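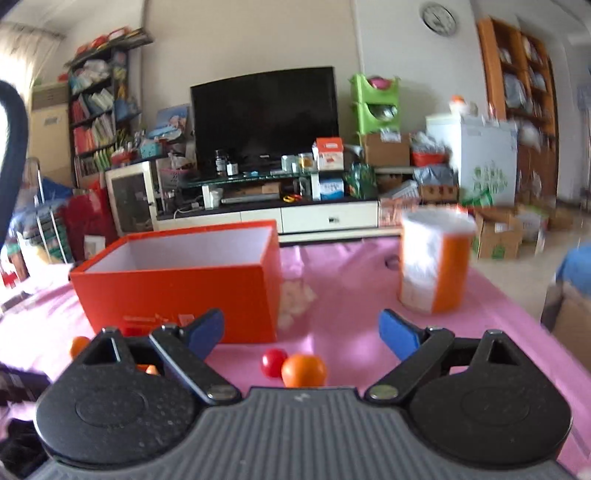 Hi, I'm Noreen Bangash, and I build robot hands on my living room table. My friend Sobia comes over to help, mostly with the screws I can't reach!

Let's talk about how a gripper picks things up. Pinch your thumb and one finger together. That's pretty much it – two fingers, one squeeze. Each finger on a gripper turns on a pin, the way a door turns on its hinge, and a soft tip at the end does the touching.

Now the tricky part. How hard should it squeeze? If you grab a cherry tomato like you grab a hammer, you get tomato juice (ask my sleeve). If you grab it too gently, it rolls off and hides under the couch. Your skin tells your brain when to stop. A robot needs a sensor for that, or a person who has set a limit.

Ours is called Trolier. Sobia picked the name. Its motor understands numbers from 0 to 100, where 0 is wide open and 100 is a full squeeze. We started at 5 and went up a little at a time, and small fruit seems happiest at 13.

Want to try it at home? Tape two popsicle sticks to a clothespin, one on each side, and stick a bit of sponge on each tip. Then try to lift a grape, and after that a cotton ball. Which one was harder? Sobia says the cotton ball, and I say the grape – we're still arguing.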